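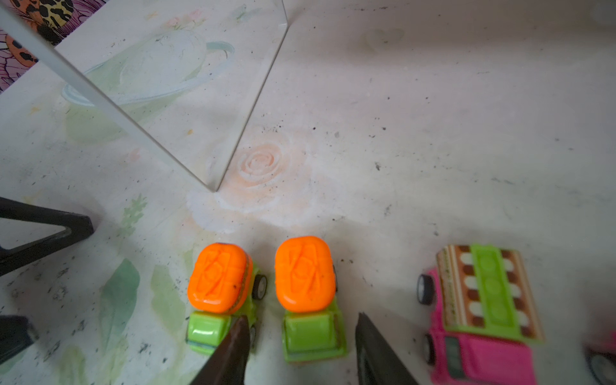 How does a decorated floor affect the way loose dirt is noticed in a room where small children play?

Dirt is noticed soonest on the plain, pale parts of the floor and latest inside the printed motifs, where specks are taken for part of the drawing. The difference is greatest when the motifs have faded and when toys or furniture break up the view.

4. Floor decoration, transparent panels and the visibility of debris

4.1 Background to the observations

The preceding section dealt with the cleaning records kept at the play areas in Gisuvgate and Dondthorpe. Those records show when a floor was swept and by whom, but they do not show what the person sweeping was able to see. The present section turns to the floor itself. It considers pale coverings with printed or painted decoration, the objects commonly left standing on them, and the clear panels that are found in many of the rooms.

Pale decorated floors are widely chosen for play areas. Parents and staff interviewed by Slavica Stojanović in Dondthorpe described them as cheerful and bright, and several spoke of the drawings as something to talk about with a child. The same respondents were less agreed on upkeep. A number of them held that a pale floor is hard to keep clean. Others took the opposite view and preferred a pale floor precisely on the ground that it shows when it needs attention. Both opinions treat the floor as one surface. The observations reported below suggest that it should be treated as at least two, namely the open ground and the decorated parts.

4.2 Open ground and motif

On an off-white, matt covering, small dark specks stand out clearly. Figure 2 illustrates the point: the specks are spread across the whole floor, and they are easily picked out against the plain ground. The decoration there is faint. It includes a teacup in pale green and white, seen beneath the clear sheet, a peach-orange rose with petals outlined in white, and soft green leaf shapes. None of these is strong enough in colour to draw the eye away from the dirt, and in this respect a faint design behaves much like a plain one when viewed from close by.

The position changes at standing height. Respondents who were asked to mark the dirty parts of a floor from the doorway tended to mark the open ground and to pass over the motifs, including motifs that carried as much debris as the area beside them. When the same respondents were asked to kneel, the marks became more even. Radomir Vukčević has suggested that a drawn line and a fine speck are read together at a distance, so that the speck is accepted as part of the outline. This explanation agrees with the marking results, although the present study was not designed to test it.

Staining must be kept apart from loose debris. A faint greyish stain, such as the one in the upper middle of the floor in Figure 2, lowers the brightness of the ground without producing an edge that can be followed. Respondents often left stains of this kind unmarked. When a stain was pointed out to them, they were frequently unsure whether it was a stain, a shadow or a worn part of the design. For the purposes of the scoring sheet, all greyish areas without a clear edge were therefore entered under a separate heading and were not added to the debris score.

4.3 The effect of clear panels

Clear panels raise a further matter. A floor seen through an upright sheet of acrylic is still legible, and the distortion is slight, but its colour and brightness may not match those of the floor beside it. In Figure 2 the surface behind the sheet looks a little greener and brighter than its surroundings. A judgement of cleanliness that depends on comparing one part of the floor with another is accordingly less secure where a panel stands between the observer and one of the parts compared.

The edges of a panel also matter. An edge fitted with a thin white strip can be followed down to the floor, whereas a bare edge may be nearly invisible. Both conditions can be met in a single sheet. During the marking exercise, respondents working near a bare edge sometimes treated the floor on either side of it as continuous, and sometimes supposed a boundary where none existed. The scoring sheet was amended in October to record which edges of a panel could be seen from the position of the observer.

It is recommended that assessments of cleanliness be made with panels moved aside where this can be done safely. Where a panel must stay in place, the floor on each side of it should be scored separately and the two scores should not be averaged.

4.4 Standing objects

Toys and the feet of furniture interrupt the view of the floor and also govern how it is swept. Small wheeled toys present a particular difficulty, for they rest on the floor with a gap beneath the body. Staff reported that toys of this kind are usually swept around when the room is in use and are lifted only when the room is put in order at the end of the session.

The legs of stands and light furniture raise the same concern in a different form. A leg that makes an open triangle leaves a patch of floor which can be seen but which a broad broom does not readily enter. The Nikolovski floor score, which was adopted for this study, makes no allowance for such patches. They were entered here as open ground, and a note was added wherever the patch was judged too small for the broom supplied.

Bright fabrics near the floor had a weaker influence than expected. Respondents mentioned strongly patterned cloth when asked what they had noticed first in a room, yet their marking of the floor next to the cloth did not differ in any regular way from their marking elsewhere. No correction has been applied.

Figure 2. Pale decorated floor with dark specks. A clear acrylic sheet stands upright over part of the design; two small toy cement-mixer trucks stand side by side near the rose motif. Patterned fabric is partly visible beyond the sheet.

4.5 Limits of the observations

The floors considered in this section were all pale. Nothing reported here should be applied to dark coverings, on which light dust may well be the more troublesome form of dirt. The age of the coverings was seldom known, and fading was judged by eye against the Vuketti colour card. Faded designs may have been pale when new, and the card does not allow the two cases to be told apart.

The marking exercise relied on adults. Children spend much of their time close to the floor, and their view of it may be nearer to that of the kneeling respondents than to that of the respondents in the doorway. Section 5 returns to this point in connection with the choice of sweeping times.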